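Brorkbridge tenants ask what the "Honel upgrade" has bought them

For immediate release, November

The Brorkbridge Business Tenants' Group has today questioned claims made by building manager Branditz that its Honel programme has "transformed" office space in the town. The group, which speaks for 25 small firms, says the service charge has gone up twice and it is still waiting to see a proper breakdown of the costs.

Each firm on the standard lease was billed £3,966 towards the programme. Branditz has described the money as an investment in wellbeing. Tenants would like to know which part of it was wellbeing and which part was carpet.

"We were sent a brochure with the word 'vibrant' on four pages," said Perihan Ağca, who chairs the group. "I run a payroll office. I don't need vibrant. I need the heating to come on before ten and I need an invoice I can read."
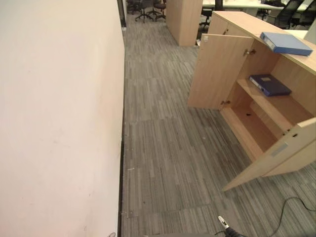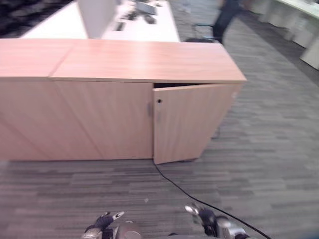
Office space in Brorkbridge: carpet tiles in the corridor, and a wooden cabinet.

The group sent Branditz 13 written questions in the spring. It has had answers to 2 of them, and one of those was an out-of-office message. The questions still open cover who chose the contractor, Radu, whether any other firm was asked to quote, and why the cleaning contract was folded into the same bill.

Branditz has since offered a "listening breakfast". The group will attend but does not expect much from it. The last such event ended with a survey asking tenants to pick a word for how the building made them feel. "Overcharged" was not on the list.

Kaan Akyol, whose print firm has rented in the town since before Branditz took over, said he was not against spending money on old offices. "Show me the quotes and I'll happily say I was wrong. I've asked for them by email, by letter and at the front desk."

The group is asking for full accounts for the programme, a freeze on further charges until they are published, and a named person to deal with complaints.

Press contact: Erdal Yalçınkaya, Brorkbridge Business Tenants' Group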